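Skirnura Bench Suturing Kit: Seven Weeks With a Packaged Research Platform

By Pramila Solanki
2022-03-05

Planberg has sold instrument adapters and cable-driven wrists to surgical robotics labs for years, mostly as loose parts with a wiring diagram. Skirnura is its first complete package. The buyer gets two arms, a fixed overhead camera, a small camera at each wrist, a control computer, and a crate of consumable tissue pads made by Tamex. It is sold for research and training on synthetic material only, and the license says so on the first page.

Our unit went into the test room at Mangundap, a shared engineering lab that agreed to give up a bench for the length of the review. Setup took two people most of a day. The arm bases bolt to a common plate, which fixes their spacing and removes one calibration step. The remaining steps are hand-eye calibration for each camera and a tensioning routine for the instrument cables. The second of these has to be repeated whenever an instrument is swapped, and the manual gives it half a page. It needs more.

The operator works from a console with two hand controllers and a foot pedal for clutching. Motion scaling has 4 settings. We did nearly all of our needle work on the second finest, where the wrist follows the hand closely enough for driving a curved needle but long thread pulls still call for two or three clutches. Latency was low and, more to the point, steady. The hand controllers have no force feedback. Operators must judge tension by how the pad deforms and how the thread straightens, and new users pulled too hard until they learned to watch for it.

The pads are the better half of the package. Tamex supplies them in a pale, soft grade that creases around a needle the way a reader with bench experience would expect. They take repeated stitching close to earlier knots without tearing through. A red stain can be applied to the incisions to make the cut edges harder to read on camera. It spreads, and after a long session it is difficult to tell a fresh cut from an old one by color alone.

Recording is handled by the control computer. All camera streams are saved with joint positions and pedal state against one clock. A session is written as a folder of plain files, which can be opened without Planberg's software. We logged 200 stitches for this review, and every session file opened cleanly. Storage fills quickly, and the supplied drive should be treated as a buffer.
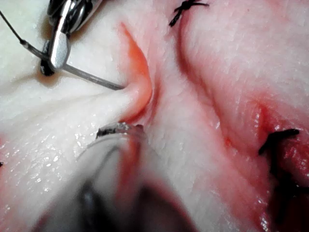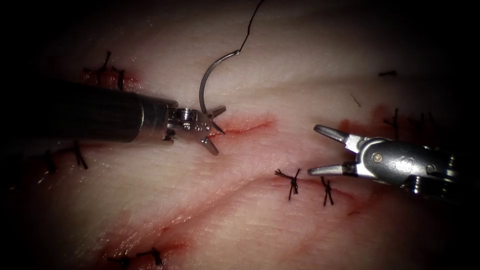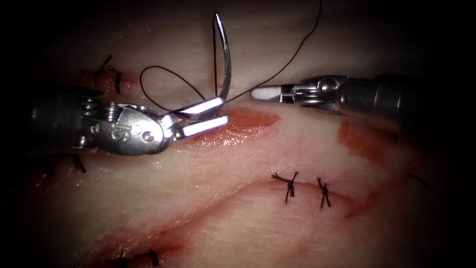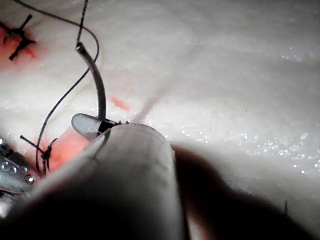
Suturing with curved needles and black thread, from the wrist and fixed cameras.

Image quality differs by camera. The fixed view is good in the center and falls off toward the corners, so work is best kept to the middle of the pad. The wrist cameras give much closer detail at the cost of a view partly blocked by the instrument itself. Focus is set by hand with a ring that has no lock, and ours drifted twice. A set screw would fix it.

Instrument life is the main running cost. Planberg rates a needle driver for 200 hours before the cables need replacing. We did not reach that figure, though one wrist needed retensioning well before the others and never tracked quite as smoothly afterward. Replacement cables ship separately and can be fitted on site with the supplied jig.

Software is the weak point. The playback tool cannot step backward by a single frame, and annotation is limited to start and stop marks. Planberg lists an update for June with frame stepping and named labels. Labs that already have their own tools can ignore the supplied ones. A group starting from nothing should wait for the update before ordering, and should budget for a second crate of pads.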